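4.2 Teaching a pick-up point

By now your Lorkik arm should be clamped down and warmed up, so put the kettle on and take your time with this part – it's the one you'll come back to most.

1. Set a small block upright on your tray.
2. Jog the gripper over it, jaws down, and stop 3 cm short.
3. Press Save Point.

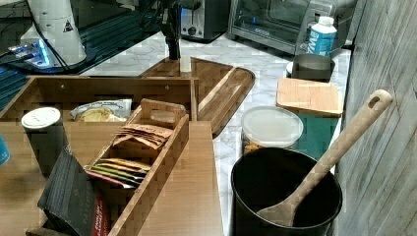
Fig. 68. Gripper pointed toward the block on a wooden tray.

Note: A busy counter is fine, but do keep the gripper's path clear.

Caution: Keep your fingers well away from the jaws while you're jogging.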